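Visit Report: Retail Training Store, Grurton
Prepared for the members of the Flarkcombe Independent Grocers' Association

Members of the Association visited the retail training store at Grurton at the invitation of Rocha, the company that operates the site. The party numbered 14 and was led by Bríd Gilmartin, the Association's education officer. The purpose of the visit was to consider whether the store's courses in produce handling and display would suit new employees of member shops.

The training store occupies the ground floor of a former seed warehouse near the Brillatside road. It is laid out as a small neighborhood grocery, with separate areas for fruit and vegetables, dry goods and checkout. Courses last three days and are offered throughout the year, apart from January.
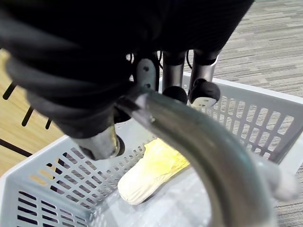
Light gray plastic basket at the training store, Grurton.

Desta Worku, head of instruction, opened the morning with a talk on ordering. He advised small shops to keep a written record of what is discarded at closing time, by item and by weight, and to review it before each order is placed. Several members remarked that they record waste only as a single total. Mr. Worku replied that a single total shows a shop what it has lost but gives it little help in deciding what to change.

A discussion followed on deliveries. Trainees are taught to check leafy vegetables first, then soft fruit, and to leave roots and onions until last. They are also taught to refuse a delivery politely and in writing - a skill that members agreed is often left to the owner.
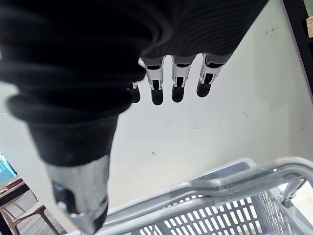
Morning session, Grurton training store.

After lunch the party considered the cost of the courses. The fee is $200 per trainee and covers printed materials and a midday meal. Travel is not included. Members from the western end of the district noted that the first bus does not reach Grurton in time for the opening session, and Mrs. Gilmartin undertook to ask whether a later start could be arranged.

The final session dealt with display. Mr. Worku favors a small number of items shown generously over a wide range shown thinly. He recommended that prices be placed where a customer can read them without bending, and that greens be kept out of direct sun. 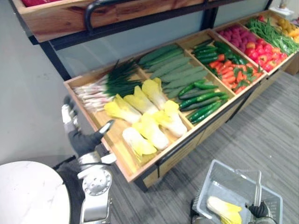 Page last changed: August 11, 2025

Napa cabbages and green onions share a compartment in the wooden tray of the store's produce stand, and the pairing led to a useful exchange about grouping items by recipe. Two members already do this on weekends and reported good results with soup vegetables.

The Association thanks Rocha for its hospitality. Members who wish to enroll staff should write to the education officer, giving the trainee's name and length of service. Each course is limited to seven trainees, and places are assigned in the order in which requests are received.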